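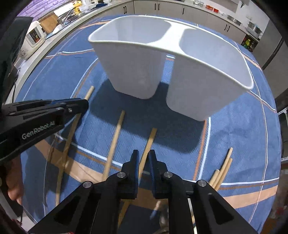 Recording Utensil Sorting Episodes with Hand-Held Grippers

Operator guide, Bernico Data Program. Revised 2024-05-30 by Elspeth Innes.

This guide applies to the utensil task in the Levdale collection. Each operator records 50 accepted episodes per session. Read all of the steps before the first recording.

1. Prepare the table
Spread the cloth flat and set the container within reach of both grippers. Scatter the chopsticks and spoons in front of it. A few may touch or overlap. Change the layout after every episode.

2. Check the grippers
Open and close each gripper fully. The pads must meet evenly. Wipe them with a dry cloth if a utensil slips.

3. Record the episode
Start with both grippers open and still for 2 seconds. Pick up one utensil at a time.

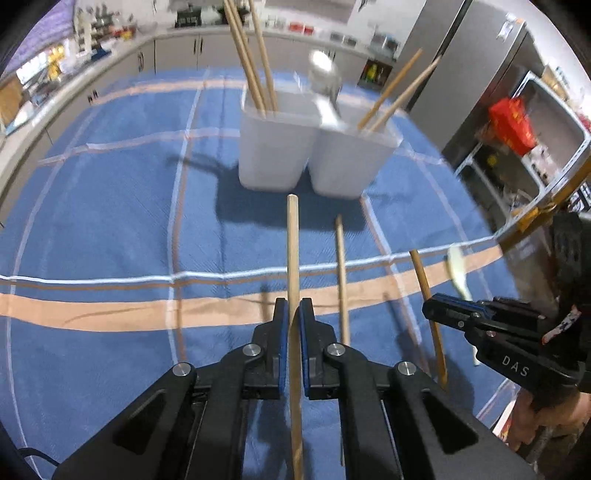
Lift it clear of the cloth before turning it toward the container, and open the fingers only when the lower end is inside the rim. Keep the other gripper away from the path of the utensil. If an item is dropped, pick it up and continue. Recoveries are kept in the set and must not be restarted.

4. Watch your speed
Slow, even movement gives the learning system clearer examples. Quick turns of the wrist blur the view of thin objects, and reviewers will reject an episode if the utensils cannot be followed. 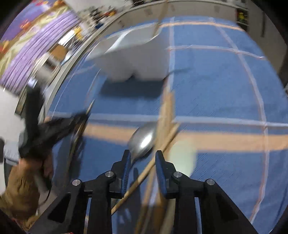
Motion blur on a wooden dowel and the cloth.

5. Label and submit
Enter the task code, 122, and mark each episode as complete, recovered or failed. Do not delete failed episodes. Upload in batches of no more than 200 to the Falwood server and record the batch number in the session log.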